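Trisora gripper comparison – progress report, second period
Prepared by Harpreet Doucette for Gintarė Šimkus, Rultdale

We have logged 1,028 demonstrations out of the planned 2,000. Of these, 155 were rejected, mostly for lost tracking. Emiliano Orozco replaced the Grusell fingertips with wider pads, and thin fabric now slips less often. The bedding tasks are still the slowest part.

Hand-held gripper at the bed station:

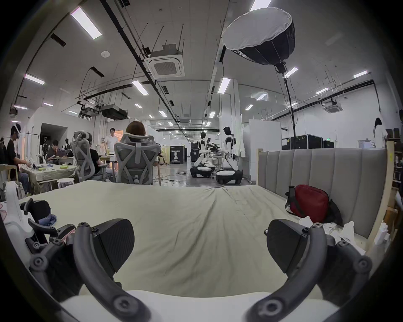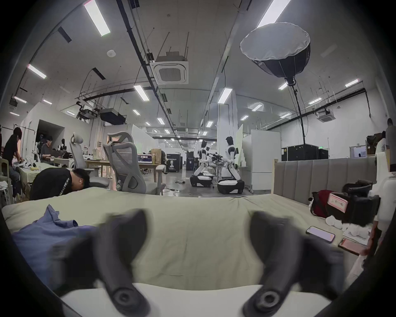

Controller tests start in December. We have 29 spare pads left and will need to reorder – Maricruz Bermúdez is getting a quote.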